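OK, I let the Skalo people talk me into a trial of their kitchen package. Thread, because I have complaints and they won't fit in one post.

For anyone lucky enough to have missed it: Skalo sells a "kitchen skills" add-on for robot arms. You pay, you get a simulated kitchen, a pile of recorded tasks and a policy that is supposed to already know its way around a sink. I paid for the small tier. Nobody gave me anything.

The sales page says "27 kitchen tasks, ready on day one." I read the task list twice. Moving a cup from the left of the sink to the right and moving it from the right to the left are listed as separate tasks. So let's be careful with that number.

Also on the page: an 80 percent success rate. Success at what, with how many tries, judged by whom? There's a footnote. The footnote links to the sales page.

I wrote to support in November to ask. The answer came from Gumum, the reseller, who told me the figure was "representative." Of what, they didn't say.

Anyway, sink tasks. Renders from the trial kitchen:

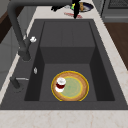
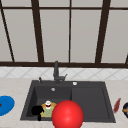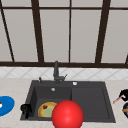
My trouble with the sink set is what gets counted. The log writes one line per run, pass or fail, and a pass only means the item ended up inside a zone. Did it land upright? Did it get dragged there? Did the arm bump three other things on the way? The log has no column for any of that.

You can turn on a stricter check. It's in a config file, it's off by default, and the manual gives it one sentence. I'd love to know which setting the 80 percent came from.

And it's all sim. I don't mind sim, I use it every day. But a dish in a simulator never has soap on it, and the page is headed "for real kitchens." Pick one.

Price, before somebody asks: $1,737 for the small tier. That covers 3 months, and then the policy stops loading. The scenes stay on your drive, which is decent of them, but the scenes weren't what I was paying for.

Good things, to be fair. Install was painless. The scenes load fast. Resetting between runs is one command and it hasn't crashed on me yet, which I can't say for the Karkwood kit I tried before this one.

Karkwood did at least publish every failed run next to the good ones. It was a grim folder to scroll through, but I trusted it more than any footnote.

Someone asked how it compares to Alvarado. Alvarado has fewer tasks and uglier menus, and their docs tell you how a pass is scored on the first page. If I had to spend my own money again tomorrow I'd go there - and yes, this was my own money.

What would change my mind: per-task numbers, the strict check on by default, and a single unedited run on a physical arm. I asked for all of it. Gumum says the request has been "passed along."

I've got the trial a while longer, so I'll run the drawer tasks next and post the logs, strict check on. If you have Skalo numbers of your own, good or bad, send them over.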